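Simiyu Household Service
Advice for Residents: Storing Dry Goods at Home
Updated Aug 18, 2021

Flour, rice, lentils, oats and sugar keep well in most homes when they are protected from moisture, heat and insects. The following guidance applies to kitchens of any size and to pantries in shared buildings.

Choosing a location

Dry goods should be stored in a cupboard that does not share a wall with the oven or the hot water pipes. A temperature below 70 degrees is preferred. Shelves above the stove are unsuitable for anything other than cookware. Items placed on the floor of a pantry should be raised at least 4 inches to allow for sweeping and inspection.

Containers

Paper and thin plastic packaging does not keep out pantry moths. Transfer the contents to glass or rigid plastic containers with a tight lid on the day of purchase. Cut the cooking instructions and the date from the original package and tape them to the outside. Containers must be washed and completely dry before they are refilled. Do not add new flour on top of old.

Residents who have had moths in the past may place newly purchased grain in the freezer for four days. Let the sealed package return to room temperature before opening it, so that moisture does not form on the contents.

Rotation and cleaning

Place new containers behind older ones. Whole wheat flour and brown rice contain natural oils and should be bought in small amounts. White rice and dried beans keep much longer. Empty each shelf twice a year, in April and again in the fall, vacuum the corners and the peg holes, and wipe the surface with warm water and a little dish soap. Shelf liner that has lifted at the edges should be replaced.
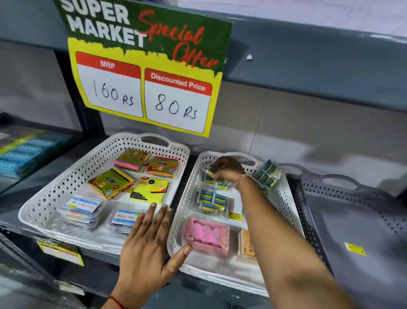 Small packets such as yeast, spices and gelatin are easily lost behind larger containers and are best kept together in an open bin. The bin should be shallow enough that every label can be read from the front. Plastic baskets with perforated sides and cut-out handles are well suited to the purpose, as air can pass through them and they can be lifted down in one motion. Measure the depth of the shelf before buying, and wash baskets whenever the shelf is emptied.

Discard any product that smells stale or shows webbing. Tie the bag closed and take it to an outdoor bin the same day.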